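Nelness Tidy Arm - bench-mounted picking and tidying arm

Home > Equipment > Arms and grippers > Tidy Arm

In stock: yes, short lead time on the long rail version
Order ref: 432
Price: on request, hire also available

Short version. A small arm with a black gripper and a wrist camera, for picking up loose things and putting them somewhere else. Sold to workshops, nurseries, returns rooms. Will it do your chores? Some of them. Read on before you ring.

What it does now
Picks single items off a clear surface. Puts them in a tub or on a shelf you have taught it. Soft things, boxed things, most bottles.
Sorts by shape if the shapes are different enough.
Keeps going over dinner, provided the tubs aren't full.

What it does badly
Folding. Towels just about, shirts no.
Anything tangled. Cables, tights, bunting.
Clear plastic. We've tried, it guesses.
Wiping down. The cloth attachment is withdrawn for the moment, please stop asking Ieuan for one.

What it doesn't do
Stairs, hobs, pets, glassware. Not covered if you try.

How fast?
Slower than you. Nerys Owen ran one in the returns room at Pavwood through April and it cleared 153 items in a shift. A person does that before the first brew. But it was stock that had been sat there since Christmas, so she kept it.

Soft items
Most of the questions we get are about toys and cushions. A plush limb bends when the fingers close and the grip point moves, so the arm takes a second look before it lifts. Leave that setting on. Turning it off saves a bit of time and you'll spend it picking things up of the floor. 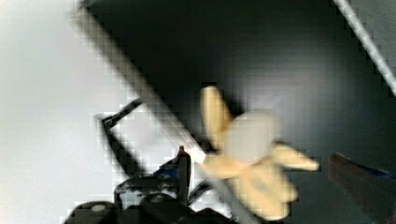 Dark surfaces are fine for pale items, and the other way round. Same on same is where it struggles. If your bench is white and your stock is white, put a mat down. We sell mats, any mat will do.

Grip pads
Rated for 2,000 picks, change them at 1,000 if you handle anything gritty. Two screws each side, dont overtighten.

In the box
Arm, gripper, wrist camera, bench clamp, power lead, spare pads, printed guide. Tubs not included.

Fits
Nguyen-Tran rails, both widths. Lison benches with the adaptor plate. Other benches, send Anju Kaushik a photo and the thickness of the top.

Demo and hire
Bring your own items, the awkward ones especially. Book with Gwenllian Beddoe, sales desk. Hire is by the week, carriage extra, pads charged if worn.

Page updated November 4, 2020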